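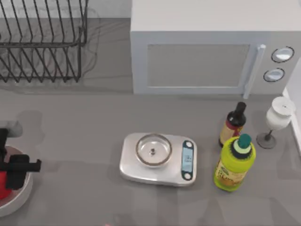
Weighing Instead of Measuring: Kitchen Scale Tips

Updated 26 July 2026

A digital scale saves washing up and makes recipes come out the same from one week to the next. Most problems people have with one come down to where it sits and how it is kept.

Where to put it
Set the scale on a hard, level part of the counter. A folded towel or a silicone mat underneath will throw the reading off. Keep it away from the stove and out of the draft from a window fan, which can make the last digit wander. Leave enough room around it to set down a bowl on either side.

Zeroing
Turn the scale on with nothing on it and wait for the zero. Then add the bowl and press tare. Press tare again after each ingredient if you are adding several to the same bowl. If the display goes blank while you hunt for the baking soda, write down what you have so far. Many scales shut off after a couple of minutes and lose the count.

Large bowls
A wide mixing bowl can hide the display. Stand it on a small upturned dish, tare both together, and you can read the numbers again. Check that the combined weight stays under the limit printed on the base.

Small amounts
Ordinary kitchen scales are poor at anything under a few grams. For yeast, salt and spices, use measuring spoons. If you need to weigh a small amount, put a cup on the scale first and pour in one go. A slow trickle sometimes doesn't register.

Checking accuracy
A U.S. nickel weighs 5 grams, so ten of them should read 50. Do this when you change the battery. If the reading is off by more than a gram, look in the manual for the calibration steps.

Cleaning
Wipe with a damp cloth and a drop of dish soap, then dry. Never hold a scale under the tap. Flour gets into the gap around the platform, and a dry pastry brush will lift it out. Sticky buttons usually respond to a cotton swab barely wet with rubbing alcohol.

Storing
Stand it on edge in a cabinet or lay it flat with nothing on top. A stack of plates left on the platform for months can wear out the sensor. Take the battery out if you won't be using the scale until September or later.

More from Gramstead: Keeping Flour Fresh, Sharpening Paring Knives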